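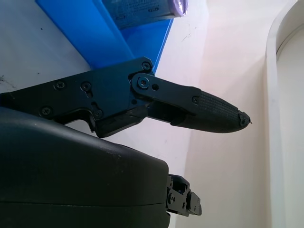
The city of Teston wants to spend $1,550 per household over four years to replace its water meters with ones that report by the hour. I have read the pitch from Pirel, the company selling them, and I don't buy it.

The claim is that people will use less water once they can see how much they use. Maybe some will. My neighbors in Barros got the new meters in February, and most of them looked at the app for a week and then forgot the password. I did the same with my electric bill.

Then there are the leaks. Pirel says hourly readings will catch them early. Fine, but the leaks that cost this city real money are under the streets, in pipes older than anyone on my block. A meter at my house won't fix a main on Drosberg Avenue. The city's own repair list has 740 open jobs on it, and 300 of those have been waiting since before the last rate increase.

I'd like to see the repair list get shorter first. After that, show me a bill from a town that bought these meters and ended up paying less. I asked for one at the last public meeting and got a brochure.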